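[trukley-build] Re: Fixture tray, second version, and the CPU pick

From: Uliana Lysenko
To: trukley-build list

Vasanthi Amarasinghe wrote:

> I read through the notes on the wiki and I have two questions before
> I print anything. Are you still using one tray for all the parts, or
> did you split it the way Anjana suggested? And is the gripper holding
> the processor by the edges of the substrate or by the metal lid? On
> my arm the fingertips are wider than yours and I don't think I can
> get them down into the socket area without touching the frame.
>
> Also, what are you using for a case? I have an old tower here but
> the drive cage can't be removed.
>
> Vasanthi

Vasanthi,

Answers in order, and then a couple of things I need from the list.

It is still one tray. I did try splitting it in July and went back. With two pieces I had to measure both positions every time the bench got bumped, and the shop bench gets bumped a lot. The gray tray goes to the left of the chassis, with the memory module lying in its groove near the bottom between two clips. The files are in the Trukley folder under tray_v2. Print it flat with the pockets facing up and no supports. The angled block will look rough underneath and it doesn't matter.

On the grip, I close on the processor from the sides and keep it face up the whole way from the tray to the socket. The fingers have to clear the bracket at the side of the case first, so the path goes up, over, and then down. Going straight across is shorter but I lost a part that way.

The case is a Dell desktop with the side panel off. The power supply stays in. I would not use your tower unless you can cut the cage out.

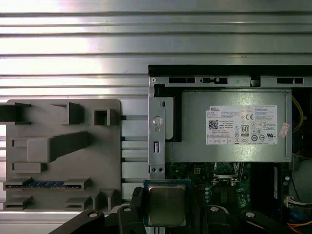 Reach and clearance

I logged 582 attempts with the old fingertips and the log is in the same folder. Most of the failures were at the edges of the case and very few were at the socket. The wrist runs out of room before the fingers do. If your fingertips are wider than mine, look at the links behind them as well. Those are what hit first on my arm.

What helped was changing the approach angle. I now tilt the wrist before it enters the chassis and hold that angle until it is past the drive bracket. Moushumi's script does the tilt as a separate move and you can set it in the config file. Start with 7 degrees and go up from there. Run it slow with nothing in the gripper and keep a hand on the stop.

The other change is the fingertip pads. I went to a pad with a grid texture. The smooth ones let the part rotate when the arm slowed down.

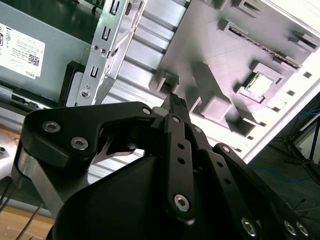 Check your screws too. The hex-socket screws at the link pivots back out after a long session, and a loose one shows up as a small sideways error that looks like a calibration problem. I spent two evenings recalibrating before I put a wrench on them. I use the blue threadlocker now and go over all of them before I start.

Wiring is the part I have not solved. Loose cables in the case move when the arm goes in, and the path has no idea where they are. I have been tying them back by hand. If someone on the list has a clip design that will hold on a sheet-metal edge without drilling, please post it.

Two things I need:

1. Anjana, can you send the Imuvero config you used for the memory step? Mine seats one end and then stalls. I think the force limit is set too low but I would like to compare before I raise it.

2. Ayten, you said you had 4 spare fingertip blanks. I would take two if they are still around, and I can leave the money at the shop desk.

Vasanthi, if you send me your fingertip width I will check it against the model tonight and tell you whether the pockets need to be opened up. It is a five minute change.

Uliana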